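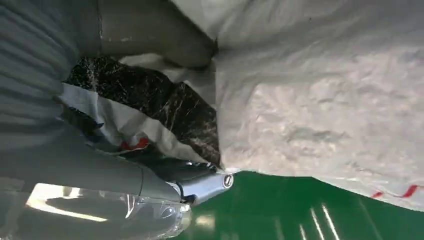
Estíbaliz Moya asked whether section 7 could say outright which guest gets cut when two of them talk over the host, as her gallery at Nanevton had read the old text two different ways on the same morning. The steps below have been rewritten to answer that.

Last updated: April
April, by the Gamix documentation desk

7. Setting up a panel discussion with remote guests

This section covers a live panel with one host and up to six guests, any of whom may be remote. It assumes the Gamix desk is installed, the host microphone is on channel 1, and you have finished the line check in section 6. For a one-to-one interview, use section 5.

7.1 Before you start

You need:

- a Producer login (a Viewer login cannot change priorities)
- the running order, with guest names spelled as they should appear on screen
- one return feed for each remote guest
- a working talkback headset for the producer and the director

Remote guests should be on the line before the preceding item goes to air. A guest who joins after that can still be added, but must be brought up by hand (see 7.6).

7.2 Creating the panel

1. Open Shows and select the program.
2. Choose New item, then Panel.
3. Type a working title. Viewers do not see it.
4. Enter the host in the first row. The host row is blue and cannot be moved.
5. Add each guest in the order they will be introduced.
6. For each guest, fill in the name and the description. The description goes on the second line of the caption, so "Former adviser" fits and a full job history does not.
7. Press Save. The panel appears in the running order with a gray dot.

The contact list holds 64 saved guests for each program. When it is full, Gamix asks you to remove one before adding another. Removing a saved guest does not affect panels that have already been built.

Note: Captions are not spell-checked. Have a second person read them.

7.3 Setting priorities

Priority decides who is lowered when two or more people speak together. There are three levels.

Hold: the person is never lowered automatically. The host is always on Hold.
Normal: the person is lowered when someone on Hold is speaking.
Low: the person is lowered when anyone else is speaking.

1. Open the panel and choose Priorities.
2. Leave the host on Hold.
3. Set every guest to Normal. Use Low only for a guest on a noisy line.
4. Set the reaction time. The default is 500 milliseconds, and it applies to all guests.
5. Press Apply.

If two guests on Normal talk over the host, both are lowered. If they talk over each other and the host is silent, neither is lowered. Gamix does not choose between guests at the same level. The director can do so with the guest keys.

"Lowered" means reduced in the mix. The guest is still faintly audible, and the microphone stays open to the recording. To silence a guest completely, use Mute.

Caution: Do not place a guest on Hold during an election period unless every guest in the item is on Hold. Your station may have its own rule on this. At Varnach the setting is locked by the editor of the day.

7.4 Return feeds and delay

Interruptions on a remote line are often caused by delay. The guest hears a pause in the question, takes it for the end, and begins to answer while the host is still speaking. A correct return feed will not prevent this completely, but it makes it less frequent.

1. Open Lines and select the first remote guest.
2. Check that Return is set to Mix minus. A guest on Full mix will hear their own voice coming back.
3. Press Measure. The desk sends a short tone down the line. Warn the guest first.
4. Read the delay figure beside the guest's name. Green needs no action.
5. If the figure is amber, turn on Host cue. The guest will see a small light on their screen whenever the host microphone is active.
6. If the figure is red, drop the line and dial again. Try the backup number if the second attempt is also red.
7. Repeat for each remote guest.

Note: Lines routed through the Lagos bureau usually show amber. Turn on Host cue and continue.

7.5 Question cards

The host tablet can show one question card at a time. Each card takes up to 2,000 characters, including spaces, but anything past the first few lines has to be scrolled.

1. Open the panel and choose Cards.
2. Add one card for each question and write the name of the guest it is meant for at the top.
3. Mark any card the host must reach as Required. It gets a yellow edge on the tablet.
4. Drag the cards into order.
5. Press Send to host.

When the host taps a card, that guest's key lights up on the director's panel. Camera selection does not change.

If a question is interrupted, the card stays on screen until the host taps it a second time. The producer can also press Restore to bring back the last card.

7.6 During the item

1. Press Arm when the preceding item is ending. The dot turns from gray to green.
2. Watch the level bars. A lowered guest shows a hollow bar.
3. To let a lowered guest through, hold that guest's key. Release it to return to automatic.
4. To add a late guest, press Join, select the line, wait for the bar to move, and raise the fader by hand.
5. Press Wrap to start the closing countdown. It runs for 40 seconds and shows only on the host tablet.

Caution: Pressing Wrap twice closes all guest lines immediately, including those of guests who are speaking.

7.7 After the item

1. Press Release. Remote guests hear the studio again for a few moments and are then disconnected.
2. Thank the guests over talkback before pressing Release if the host has already moved on.
3. Export the item log if a complaint is likely. It lists every time a guest was lowered or muted, and whether the desk or a person did it.

Logs are kept until the program is archived. Section 8 covers exporting them in bulk.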